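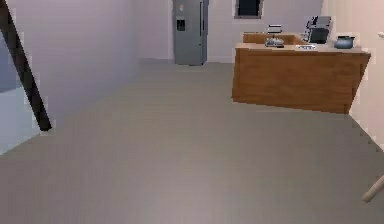

Kitchen Floor Space and Walking Distance in Small Apartments

Student project report, Home and Interior Planning
Submitted Mar 9, 2026

1. Background

A lot of advice about kitchens is about cabinets and countertops. Our group wanted to look at the floor. In a small apartment the floor of the kitchen is also the hallway, the place where people put down grocery bags, and sometimes the only way to get to the balcony. When it is planned badly, people walk more than they need to and bump into open doors.

The usual rule taught in planning classes is the work triangle, with the sink, stove and refrigerator at the corners. It was made for houses where one person cooked. We wanted to find out if it still says anything useful about apartments where two or three people share one kitchen.

2. Questions

Our first question was how far a person walks while making a simple meal. The second was whether kitchens with more open floor mean less walking or more. We expected less, because there would be fewer things to go around.

3. Method

We studied 13 kitchens in two apartment buildings, Ovell and Clirby. Ovell is the older one. Its kitchens are narrow, with everything on one or two walls. The Clirby kitchens are newer and open into the living room.

In each kitchen one resident made the same meal, which was pasta with tomato sauce and a green salad. We gave them the ingredients and asked them to put everything away first, the way they normally would. Then they cooked. One of us stood outside the kitchen with a floor plan on a clipboard and drew every trip between the refrigerator, sink, stove, trash can and main counter. We also measured the floor with a tape and marked any furniture standing on it.

Afterward we measured the drawn trips to scale and added them up. Steps were counted at half a meter each. This is a simplification, but we used it the same way for all the kitchens.

Two of the kitchens had to be left out. In one the resident got a phone call and left the sauce on the stove for a long time, and in the other our plan turned out to have the window on the wrong wall. That left 11 kitchens.

4. Results

The residents took 1,251 steps in all. The lowest totals were in Ovell, in the kitchens with two facing rows of cabinets. In those rooms most trips were only a turn and one or two steps. The highest totals were in Clirby, where the refrigerator is often at the far end of the room from the stove.

So our guess was wrong for this group. More open floor went together with more walking. The floor itself was easy to cross, but the appliances were farther apart.

Trips to the trash can were a bigger part of the total than we expected. In the Clirby kitchens the can usually stands next to the front door, and people making salad went there again and again. One resident put a bowl on the counter for scraps and emptied it once at the end. Her total was the lowest in that building.

The Ovell kitchens had other problems. When the oven door is down, it takes up most of the aisle and a second person can't get by. Residents there told us they take turns cooking. In Clirby two people can cook at the same time, and several said this mattered more to them than a few extra steps.

5. A test layout

For the last part of the project we drew a new plan for the largest Clirby kitchen. We kept the plumbing where it is and moved only the refrigerator, which went to the end of the counter nearest the stove. We then used the trips from our own drawings and measured them again on the new plan. The walking distance went down by roughly 30 percent. A narrow rolling cart from Martinelli would fit beside the sink and could hold the trash can, but we did not include it in the calculation.

We also looked at a folding table from Vivevura. It would fit against the wall in most of the kitchens, but when it is open it blocks the way between the sink and the refrigerator, so we dropped the idea.

6. Weak points

The group of kitchens is small and comes from only two buildings. Everyone made one meal, and baking or making breakfast could give a different result. Some residents probably walked differently when they knew we were drawing their trips. The redrawn plan has not been tried in a real kitchen.

We would also measure time if we did it again. Some people walked a lot but were finished early, and steps alone don't show that.

7. What we would suggest

People moving into an open kitchen should look at where the refrigerator is before they think about anything else. A scrap bowl costs nothing and saved more steps than we would have believed. In a narrow kitchen we would leave the floor bare and hang things on the wall where the lease allows it.

The floor plans and trip drawings are in the binder handed in with this report. We plan to repeat the measurements in September with a breakfast meal, if the residents agree.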